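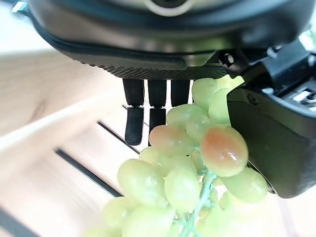 Weso three-finger hand, bought for fruit packing
Rating: 4 out of 5
Reviewed by Zane Mägi

We pack soft fruit and salad at Namstead, mostly for local shops and a couple of caterers. We already had a small arm, bought second-hand two summers ago for stacking trays, and it spent most of the winter under a sheet. The plan this year was to see if it could lift bunches of grapes from the sorting bench into punnets. For that we needed a different hand on the end of it, and this review is mainly about the buying of that hand, with some notes on how it behaves on fruit.

What we paid

The Weso hand was £3,123 before VAT, from Jaunzems, who have a trade counter in Clelton. That was the hand and its cable. The adaptor plate to fit it to our arm was extra, as was the software licence, and we hadn't budgeted for either. The plate was not expensive but it took longer to arrive than the hand did. The licence is charged yearly. It is on the price list if you read down to the end, so I can't say it was hidden, but the man who gave us the first quote left it off and I had to go back to the bank account holder (my sister) and ask for more.

If you are putting a budget together, ask for these in writing at the start: the hand, the adaptor for your exact arm, the licence for the first year and the second, spare finger pads, delivery, and whatever they charge for someone to come out. We were charged for a visit. I thought it was worth paying for, as our arm is an old model and the settings in the handbook didn't match what was on our screen.

I also looked at a plain two-jaw gripper, which would have cost much less, and a suction one. Suction was no good for us. A bunch of grapes has no flat face and the stalks get in the way. The two-jaw one would probably do for the caterers' fruit, where a split grape doesn't matter much, and if your bunches are firm and all one size I would try to borrow one first.

The hand itself

It has three black fingers in a row on one side and a broad jaw on the other. Each finger has a joint in it so the lower part can lean in, and the tips are rounded. The jaw is a solid dark grey block with a rounded edge, and it does a fair amount of the holding, since the side of the bunch rests against it while the fingers come round the other way.

Build quality is good. The casing wipes down easily. The ridged plate that the fingers hang from is less easy. It is cut in a fine diamond pattern and juice dries in it. We use an old nail brush. I would have preferred it smooth and I have told Jaunzems so. There are also small recesses in the bracket above the jaw that hold bits of leaf and stalk. None of this matters much in a workshop, but if you handle food then somebody has to be paid to clean it, and you should put that time in your sums. Check with your own hygiene people as well. Ours wanted to see the paperwork for the pad material before we packed anything for sale, and it took Jaunzems a while to get it.

It is a bulky thing. The housing over the fingers is wide, and on our bench it gets in the way of a shallow approach, so we bring it straight down. Measure your punnets and your crates before you order. We had meant to pick from deep crates and had to give that up, because the housing touched the crate sides. We now tip the fruit out on a slatted wooden table instead, which suits us well enough. Bits fall through the gaps and the bunches don't roll about as much as they did on the old steel bench. It does mean a person tipping crates, so one of the savings in my original plan has gone.

How it does on grapes

Better than I expected on a full bunch. Grapes are an awkward thing to hold – lots of small round faces, all able to move, with a stalk running through the middle that bends when you least want it to. The fingers settle in among the fruit and the jaw pushes from the side. With the force turned down low we get very few splits. On the setting it came with we got a lot, and the first morning was a mess.

The bunches we had in June were green with the odd blushed grape among them, and those ones worried me, as on our variety the blushed ones are riper and go soft first. If one of them ends up directly against the jaw it takes more of the push than the rest. I now set the force for the softest fruit in the batch and accept that a heavy bunch will sometimes slip. Our heavy bunches are anything over 400 grams. Above that I would still rather a person did it.

Loose, straggly bunches are a weak point. The fingers close on the outside fruit and the rest hangs down and swings. Single grapes it will do, slowly, but I can't think why you would want to.

Speed is moderate. A practised packer is quicker. I had not bought it to beat a practised packer, I bought it because we cannot find one for the early shift, and it will work through the first crates while the two of us who are in are doing labels. If you are justifying the money on speed alone then I don't think the figures will work for you at our sort of size.

Setting up

The hand went on the arm in a morning. Getting it to close properly took the rest of that week and part of the next. The handbook is decent on wiring and thin on soft objects. Nearly every worked sequence in it is for blocks or metal parts. The visiting engineer showed us how to close in stages, so the fingers come to rest and wait before the last squeeze, and that made the biggest difference of anything we tried.

Allow for waste fruit while you learn. I put down 25 kilos in the budget for this and used all of it. The pigs next door did well.

Running costs so far

We have replaced one set of finger pads. They had not torn but the surface had gone slick and bunches were dropping. Pads are sold in packs for the whole hand and you can't buy one finger's worth, which is annoying when only the outside one has worn. There is a service interval in the handbook, and Jaunzems want the hand sent to Clelton for it. Ask how long they keep it. We were told 3 days, and in a picking week I would have to put people back on the bench for that, so I have booked it for the quiet season.

Power use is nothing you would notice on the bill. Insurance did go up slightly when I told them about the arm, and I should have asked before buying it in the first place.

Support

Mixed. The counter staff at Jaunzems know their stock and answer the phone. Questions about the software go off to Weso, and the answers come back by email, politely and slowly. I sent one on a Wednesday about the fingers not opening fully after a stop and had the fix the following week. It was a tick box. In the meantime we were restarting the whole arm each time.

Would I buy it again

Yes, for whole bunches and mixed fruit. It has also managed small peppers and plums with only a change of settings, which helps to spread the cost over the year. I would hire first if I could. Jaunzems have since told me they will hire the hand out by the month and take part of the hire off the price if you keep it. It wasn't mentioned when I was buying, so ask.

I have knocked a star off for the ridged plate, the pad packs and the licence missing from the quote.

Good: gentle at low force, solid build, copes with odd shapes
Less good: wide housing, slow to clean, yearly licence, handbook thin on soft goods

Added later: somebody wrote to ask if the adaptor plate fits the older arms with the raised collar. Ours is one of those and it does fit, but you need the longer bolts, and they don't come in the box.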